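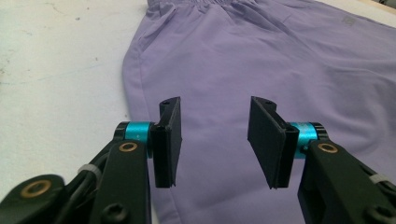
Cómo coser el bajo de un pantalón de tela fina sin que se ondule

Comunidad Brondwood > Costura y arreglos > Dobladillos

Publicado por hilvanes_y_cafe

¡Hola a todos! Llevo desde junio enganchadísima a la costura (empecé con fundas de cojín y ya no hay quien me pare) y me he metido con algo que me tiene loca. Me he hecho unos pantalones de verano de pierna ancha, con una tela fina y lisa que compré en Lestano, preciosa de caída, y todo ha ido de maravilla hasta llegar al bajo. Doblo, plancho, paso la máquina y me sale una onda por toda la vuelta, como el borde de una lechuga. Lo he descosido dos veces y ya tengo miedo de que se me abra la tela.

Mi máquina es una Genthorpe heredada, de las de rueda, que cose el vaquero como si fuera mantequilla pero con lo delicado se pone tozuda. He probado a bajar la tensión del hilo de arriba y mejora un poquito, no lo suficiente. También he probado a tirar de la tela por detrás mientras cose, y creo que fue peor.

Mis dudas son estas. Por un lado, si el doblez tiene que ser más estrecho, porque lo hice bastante ancho para que pesara. Por otro, si en una pierna que se abre hacia abajo hay que cortar de alguna manera especial, ya que al doblar me sobra tela por dentro y la voy repartiendo como puedo. Y la última: ¿lo coseríais a mano? No me asusta, tengo paciencia y una lista larguísima de podcasts pendientes.

Gracias de antemano, este foro es una mina. Con lo que he leído aquí sobre cremalleras invisibles puse la mía a la primera, ¡y todavía la enseño a las visitas!

pespunte_largo

¡Qué alegría leer a alguien tan metida en harina! Lo tuyo tiene arreglo y además es de los problemas más agradecidos, en cuanto le coges el punto los bajos salen solos.

Lo que te sobra por dentro es pura geometría. En una pierna que se abre hacia el tobillo, el borde de abajo mide más que la línea donde va a quedar cosido, y cuanto más ancho hagas el doblez más diferencia hay. Con una pierna recta puedes permitirte un bajo generoso, con una acampanada no. Recorta y déjate 2 cm en total: planchas la mitad hacia dentro, vuelves a planchar la otra mitad encima y ya tienes un dobladillo doble, fino, sin nada que repartir.

Si te encanta el bajo ancho (te entiendo, la caída cambia mucho), entonces dibuja una vista. Pones la pierna sobre papel, calcas los últimos centímetros con su misma forma, añades margen de costura y cortas esa pieza aparte. Se cose derecho con derecho, se vuelve hacia dentro y encaja perfecta porque tiene la misma curva que la pierna. Es más trabajo, pero queda de tienda buena.

Y ahora la máquina. Aguja nueva del 60 o del 70, hilo de poliéster fino, puntada algo larga y, si tu Genthorpe tiene ruedecita para la presión del prensatelas, bájala. Muchas de las antiguas la llevan arriba del todo, encima de la barra. Con demasiada presión la capa de arriba se queda atrás y la de abajo avanza, y de ahí sale la lechuga. Suelta la tela por detrás, guíala nada más por delante con la mano plana.

Haz la prueba en un retal doblado igual que el bajo — con el mismo número de capas, que en una sola capa todo cose bien y luego te engaña.
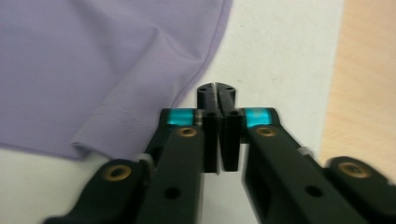
Para mí la mitad del trabajo de un dobladillo se hace en la mesa, antes de enhebrar nada. Yo aprendí en los talleres de la mercería Ait Brahim y allí insistían en que la prenda descansara extendida un buen rato antes de marcar, sobre todo si la tela tiene caída, y sobre una superficie clara para ver bien los cantos. Fíjate en la tela lila de la foto, que sobre el blanco deja leer enseguida el borde, con esa línea más oscura y la otra finita que corre paralela como una costura. También se ve el pliegue que la cruza en diagonal, y justo eso es lo que hay que quitar antes de medir. Si marcas el bajo con un pliegue así metido en la pernera, al alisarla la marca se te va de sitio y luego culpas a la máquina. Alisa desde la cintura hacia abajo con la palma, sin estirar, hasta que las dos costuras de la pierna caigan donde deben.

Luego, para planchar, levanta y apoya. Nada de arrastrar la plancha, que en el bies la tela cede y ya no vuelve. Un trapito de algodón por encima, un toque de vapor y deja enfriar sin moverlo. ¡Cambia muchísimo!

Sobre lo de coser a mano: ¡sí, sí y sí! El punto invisible en una tela fina es una delicia. Coges apenas un hilo de la tela de fuera, avanzas por dentro del doblez y vuelves a salir, siempre dejando la hebra un pelín floja. Si la aprietas se marcan hoyitos por el derecho. Yo hice así unos pantalones anchos hace 9 años y el bajo sigue en su sitio, y eso que van a la lavadora sin contemplaciones.

Ah, y antes de dar la última puntada cuélgalos de la cintura toda la noche. Las partes cortadas al bies se descuelgan un poco y es mejor que lo hagan en la percha que en tus tobillos. Por la mañana te los pruebas con los zapatos que vayas a llevar, igualas lo que haya bajado y ya coses tranquila.

Firmado: dedal_de_laton

costurero2

yo le pongo cinta termoadhesiva y a correr jaja. en serio, de la finita, que hay una que se va al lavar. la pegas, no se mueve nada y coses por encima. eso sí, prueba antes en un trozo, que a mí una blusa se me quedó con brillos por pasarme con el calor

hilvanes_y_cafe

¡Sois geniales! La ruedecita existía, estaba debajo de una tapita que yo creía de adorno. La he bajado, he hecho la prueba en el retal con el bajo estrecho y sale casi plano, así que ya me he animado a recortar. Tengo los pantalones colgados en la puerta del armario y mañana me los pruebo con las sandalias. Una pierna la haré a máquina y, si me convence, la otra igual; si no, punto invisible y podcast. Y para la siguiente tela ya me he apuntado lo de la vista, que me ha picado la curiosidad. ¿La vista se entretela o en algo tan fino va mejor sin nada?

pespunte_largo

Sin nada, o como mucho una tira de organza cortada con la misma curva. La entretela de planchar te deja el bajo tieso como un cartón y en verano se nota al andar.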